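Skelleo Notes
June
By Neusa Barros

3.2 Collecting the demonstrations

All demonstrations were recorded with a hand-held gripper, with no robot in the room. The person collecting holds the tool, does the task at normal speed, and sets it down between takes. We gathered over 4,000 takes in ordinary offices and homes. Of these, 401 were dropped because tracking was lost or the take was cut short.

Each take begins with the fingers open and the work surface in view. We asked collectors to hold this pose briefly before reaching, so that the start of every take could be found without hand labeling. Figure 2 shows the view with the fingers apart over a desktop. 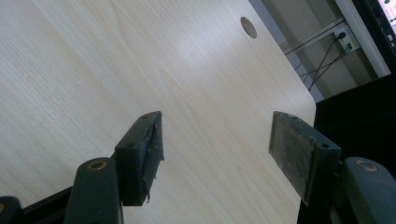 Figure 2. View from the gripper camera, fingers open, bare wood between them.

Csenge Simon objected to the fixed start pose, saying that a policy trained this way may learn to wait for it and stall when the arm begins somewhere else. We tested this by trimming the opening pause from half of the takes. The trimmed set trained more slowly but recovered better from odd starting positions, so the final set mixes both.

Surfaces were changed every 9 takes. Grip pads were left in use as they wore, and pad wear was not recorded.

Comments

Bekwood: Did you keep the dropped takes? The ones cut short could still be useful for training a failure detector.

tamsin_r: Would like to see the trimmed and untrimmed results in separate tables.

Related items
Salminen: grasp labels from wrist video
Skostura, a small set of drawer and door tasks
Syncing hand-held recordings without a clock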